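Dadotov path-following kit - worth £336 or stick with the basic one?

pebbledash_pete
I said in the other thread I'd report back on this once I'd had a proper go, so here goes. I've now had the Dadotov kit on my Wedeck base for seven weeks. For anyone who hasn't looked at it, you get the compute box, the wide camera, a wheel encoder board and the software, and it's meant to let a small outdoor rover learn a route from one drive-through and then repeat it by itself. The basic kit is £196 and the full one, with the GPS board and the better inertial sensor, is £336. I went for the full one because I am weak.

Fitting took me an evening. The bracket holes line up with the Wedeck deck plate, which was a lovely surprise after the last thing I bought, but the supplied cable for the encoder board is too short by a hair and you'll want your own. The instructions are good up to the calibration page and then they go to pieces. I did the lens calibration three times before I twigged that the board has to be tilted as well as moved about!

Most of my running has been on the big paved bit at Santhorpe, straight up towards the white building and back. It's flat, it's wide, there's grass on both sides so you can't come to much harm, and the joints between the slabs give the camera something to hang on to.
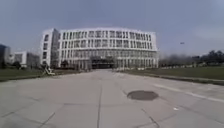
The teach run is dead simple. You press the button, drive it with the handset at walking pace, press the button again and leave it to chew on things while you eat your sandwich. My first repeat wandered off to the left and I had to grab it. Second one was fine, and the one after that came back so close to its starting mark that I laughed out loud. So I'm keeping it, but I do have moans and I'll come back to those.

tinsnail
Good write-up, thanks. I've got the basic kit and I'm not convinced the extra board earns its money. I run mine round a churchyard path with walls and hedges close in and it holds the line nicely on camera and encoders alone. What does the GPS do for you that the camera doesn't?

pebbledash_pete
On a tight path, probably not a lot. Out in the open it's another matter. With pale slabs going off into the distance there isn't much close to the rover to look at, and most of what the camera can lock on to is miles off. Fine for knowing which way you're pointing, rubbish for knowing how far along you are. The GPS board stops that error building up. I pulled it off for an afternoon to see and the stopping point got noticeably sloppier on every lap.

People are the other thing. There are always a few about, walking through or on bikes, and the kit is supposed to ignore anything that wasn't there in the teach run. It mostly does. It slows down a bit when someone comes close and then picks up again.

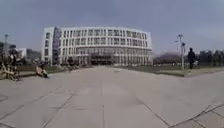 How long does it run on a charge? Mine gets 2 hours of steady driving from the standard Wedeck pack, with the compute box fed off the same supply.

ohms_lawless
That's better than I'd have guessed. Mine's an older base and the compute box drains it something rotten. Do you leave the box on between laps?

pebbledash_pete
No, I put it to sleep from the menu. Wakes up in a few seconds. If you leave it running it gets warm and the fan starts whining as well, so there's that.

gatepost_again
I'm going to be the grump here. I bought the full kit from Nieto back in November and I think it's overpriced for what it is. The "obstacle aware" bit on the box is cheeky. It's slowing down because the picture changed, and it can't tell a person from a carrier bag. I would not let it loose anywhere with cyclists unless I was right beside it with my thumb on the stop.

pebbledash_pete
I do walk beside it, always! Fair point about the wording on the box though. I don't think anybody should read that as a safety feature, and I'd want a separate bumper or a range sensor on anything heavier than mine. Bikes are what I watch hardest. A person strolling along at the side by the grass is easy, but a bike is on you and gone again before the software has made up its mind.
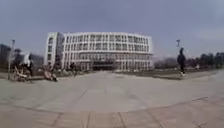 tinsnail reckoned that was a settings problem more than a kit problem, and that turning the match threshold down a notch stops most of the dithering when something quick goes past. The default is far too jumpy, and the manual only mentions it in a footnote.

gatepost_again
Tried that. It dithers less and wanders more. You're swapping one fault for another, and I don't see why I should be doing their tuning for them at £336.

ohms_lawless
Bit harsh. Have you priced up the bits separately? I did, and by the time I'd added a decent camera I was well past £196 and still had all the software to write. For someone like me who can solder but can't code for toffee, the basic kit looks like good value. The full one I'm less sure of.

tinsnail
Same. Basic kit for paths, full kit for big open places, and don't believe the box. Pete, any tips for a first teach run before I drag mine somewhere wider?

pebbledash_pete
Happy to! This is what I'd do if I was starting again:

1. Do the lens calibration indoors on a table, with plenty of light, and save a copy of the file. The software wiped mine during an update and I was not amused.

2. Pick a dull grey day for the teach run if you can. Flat light is kind to it. I taught one route in bright sun and it sulked the next time the shadows had moved.

3. Teach it when things are fairly quiet, but don't wait for perfection. A few people and parked bikes off to one side haven't upset mine, so long as there's plenty of building and tree line left for it to look at.

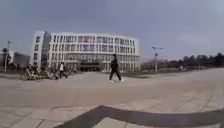
4. Drive the corners slower than feels natural. The encoder board is happy with quick straights but it hates a fast turn, and any muddle there gets baked into the route.

5. Finish exactly where you started. I put a chalk mark down and line the front wheels up with it. The loop closing makes a massive difference to how well it repeats.

6. Name your routes. I now have a list of them called "test" and haven't a clue which is which.

tinsnail
Brilliant, ta. Chalk is on the shopping list. Might try it Thursday if it stays dry.

gatepost_again
Number 2 has me wondering, mine was taught in blazing sunshine. I'll do it again under cloud before I send it back. Still think it's dear.

pebbledash_pete
Do let us know. And check that encoder cable while you're in there - if it's pulled tight it can work loose on bumps, and the symptoms look just like bad matching.

ohms_lawless
Does Nieto sell the longer cable separately? Can't find it on their site.

pebbledash_pete
Not that I could see. I made my own up from the spares box.

Recent topics
Wedeck base: squeaky rear axle, any cures?
Dadotov software update lost my calibration file
Longer encoder cable, making your own
Good flat places to test near Santhorpe
Nieto returns, how long did yours take?
Bumper switches for small rovers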